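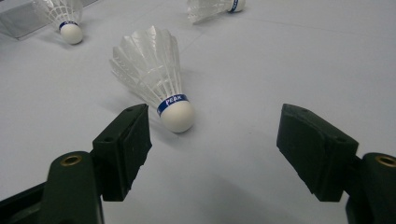 Figure 2. Shuttlecocks on a tabletop.

3.2 Public mourning and the suspension of campaigning

When a senior officeholder dies during an election period, the parties usually agree to stop campaigning for a short time. The length of this pause is seldom written in law. In the two districts of our study, Sumine and Serkel, it was decided by telephone between the party offices, and the agreement was announced to the press only afterwards. Such pauses did not stop all contact between candidates and voters. Local party branches also organize leisure activities, and these were treated differently from rallies. A badminton evening, for which one needs little more than a net and a few shuttlecocks like those in Figure 2, was considered by most branch secretaries as a social event and was allowed to continue. A street meeting with a loudspeaker was not.

We coded 59 notices which were published by party branches in the weeks after the announcement. Of these, 40 mentioned the mourning period directly. The remaining notices gave only a new date or a new place. In Serkel the wording was almost the same from one branch to another, and we suppose that a common text was sent by the district office. In Sumine the wording varied much more, and a few notices named the deceased without giving the office held.

The survey of February 2018 asked residents if they thought the pause was too short, too long or correct. It was answered by more than 2,000 persons. Supporters of the governing party chose "too short" more often than others, but the difference becomes small when age is included in the model. This result agrees with the earlier work of Yoshida on municipal funerals, although that study did not separate invited guests from the general public.

One limit should be mentioned. The notices from Ircombe, a town on the border of both districts, were collected in October by a different coder, and we could not check them against the printed originals. They are therefore left out of the counts given in this section. We return to them in Section 4, where the seating at the ceremonies is compared.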